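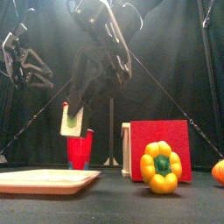 A Vainio concluiu a compra da Proleo, fabricante de embalagens, anunciada em janeiro. A operação abrange 100% do capital e transfere para o grupo 3 fábricas e 3301 trabalhadores. O valor não foi divulgado.

Segundo Raili Juntunen, presidente da Vainio, as marcas da Proleo serão mantidas e a sede permanecerá em Gosness por dois anos, pelo menos.
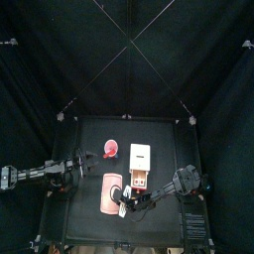

A integração das áreas comercial e financeira ficará a cargo de Wellington Teixeira, até agora diretor de operações da Proleo. O antigo acionista, a Judeo, conservará um contrato de fornecimento de resinas, cujos termos serão revistos anualmente pelas partes.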